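Gridcombe kitchen handling project – progress report, September

Spending to the end of the month stands at 93 per cent of the equipment line. The second arm has been ordered through Grotex, with delivery quoted at 17 weeks. Naima Bouzid has asked them for a firm date in writing.

Gripper fingers are wearing faster than we budgeted for. We went through seven sets this quarter and would like to move $1,900 from travel to cover spares. Orhun Taşdemir has the revised figures.

Trials with the first arm continue on plastic bowls and cups in mixed colours and sizes. The large bowls are the harder grasp and take up most of the bench time.
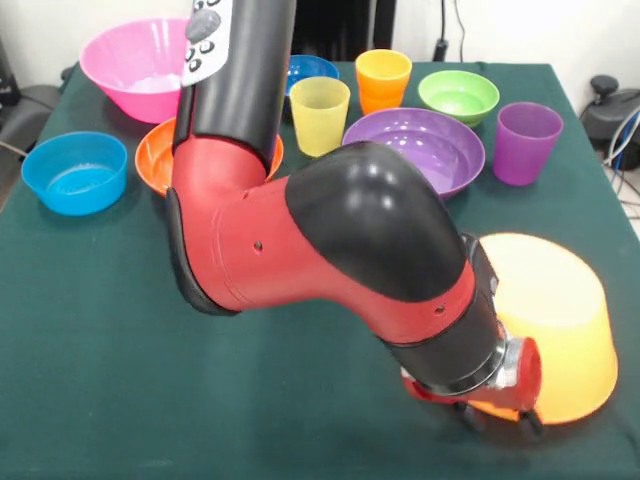

Boychuk quoted separately for a wrist force sensor. We recommend holding off until the second arm is commissioned – the mounting plate may differ. Selim Soylu will send the comparison by Wednesday.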